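By Analyn Ambrosio
November
695 shares · 6 comments

I used to think teaching a robot meant typing. Then I spent an afternoon picking things up off a table with a pair of black plastic-looking fingers, over and over, and my view has shifted quite a bit!

You hold the gripper, you do the job, and the machine learns from your goes at it. My friend Babar prefers remote control (he drives an arm at Clunine with 2 joysticks) and says it's cleaner. Maybe so — but I watched him take ages over one soft toy. 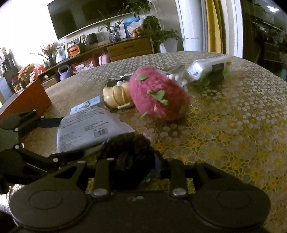
Something brown and fuzzy in the grip, with the pink strawberry still on the lace-patterned cloth.

By hand, I squeeze a plush toy the way I'd squeeze any plush toy, without thinking, and that bit of not thinking is what I'd want a robot to have. Joysticks make me stiff and fussy, and I'd hate to pass that on.

Babar reckons I'll change my mind once my wrist gives out. It does ache a bit, I'll give him that.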